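Azucena Cisneros has been making quilts and blankets for a living since she left a job in hotel purchasing, and she still talks like a buyer. Ask her about a throw and she tells you the weight first, then how it washes, then the color.

Her company, Niria, works out of two rooms over a tile shop in Gundley. It sells wool blankets, cotton quilts and one kind of pillowcase. We met there in February, at nine in the morning, before the sewing machines were switched on.

"I bought bedding for hotels for a long time," she said. "You learn what comes back from the laundry looking bad. Mostly it's the edges. The middle of a blanket can last for years and the binding is gone after one winter."

The binding is where she started. Her first product was a plain wool blanket with a wide cotton edge, stitched twice. She made 42 of them and sold them to people she knew, and to the inn at the end of her street, which took six. The inn still has five. The sixth was left too close to a stove.

The wool comes from a weaver named Mbwambo, whose mill supplies Niria with two weights of cloth. Cisneros found the mill through an old hotel contact and ordered samples for most of a year before she bought a full roll.

"The first samples were too scratchy for what I wanted. The second ones were soft but they pilled. I put one on my own couch and the dog slept on it for a month, and it looked terrible. So I sent it back with a note. Mbwambo called me and asked what the dog weighed."

They settled on a tighter weave with a light brushing on one side only. The brushed side goes down, against the sleeper, and the smooth side goes up, where it collects less lint. Customers sometimes use it the other way around and Cisneros doesn't mind. 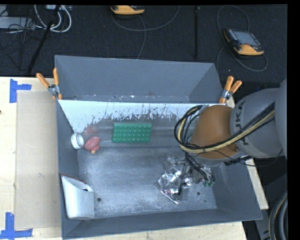

The quilts came later. They are all cotton, shell and filling, and they are heavier than most people expect. Cisneros said she gets letters about that, some of them complaints.

"People pick one up and say it's too heavy. Then some of them keep it and write to me again in the spring. I don't argue with anybody. If you want a light quilt there are good light quilts, and I'll tell you to look for a down one. I don't make it."

The best seller is called Duvititz, a name her niece came up with at dinner and that Cisneros disliked for weeks. It is a double-sided quilt, cream on one face and a gray-green on the other, with the quilting lines set a hand's width apart. Last year Niria sold 3,439 pieces of all kinds, and the Duvititz accounted for more than half.

Is she hoping to grow past that? She shrugged. The two rooms can handle around 4,000 pieces a year if no one gets sick. Beyond that she would need to move, and she likes the tile shop.

"The rent is fair and they let us use the loading door. I looked at a bigger place across town. It had low windows, and you can't match thread in bad light. I went home and stopped looking."

She does all of the color matching herself, at the table nearest the window. Thread is ordered 500 spools at a time, and when a new lot arrives she lays it against the old one before anything gets sewn. Twice she has sent a whole lot back. The supplier was annoyed the first time and polite the second.

I asked what she tells customers about washing, and she got up to find the care card that goes into each package. It is short. Cold water, little detergent, no softener, dry flat or over two lines. The wool blankets should mostly be aired outside on a dry day and spot cleaned.

"Softener is the one I get asked about. It coats the cotton, and after a while the quilt doesn't take up moisture the way it should. You wake up warm and damp and you blame the quilt. Wash it twice with nothing added and it comes back."

Storage is the other common question. She prefers a cotton bag on an open shelf and tells people not to use plastic. For moths, she recommends shaking out the blankets every few weeks in summer. She has tried cedar and thinks it smells nice.

The pillowcase is the odd one out in the catalog. It is a plain envelope style in washed cotton, in white only, and it exists thanks to leftover cloth from the quilt shells. Customers have asked for sheets to go with it, and Cisneros has cut several sample sets. She is not happy with the fitted corners.

"The elastic is the problem. It gives out before the cloth does. I slept on one set with ties at the corners, and that worked fine, but my husband said he wasn't going to tie his bed every week. He has a point."

She plans to try buttons next. If those hold up through a summer of washing, a small run of sheets in queen size will go on sale in the fall, in white and possibly the gray-green. The wool blankets will stay as they are, apart from a new crib size that is already cut and waiting on binding.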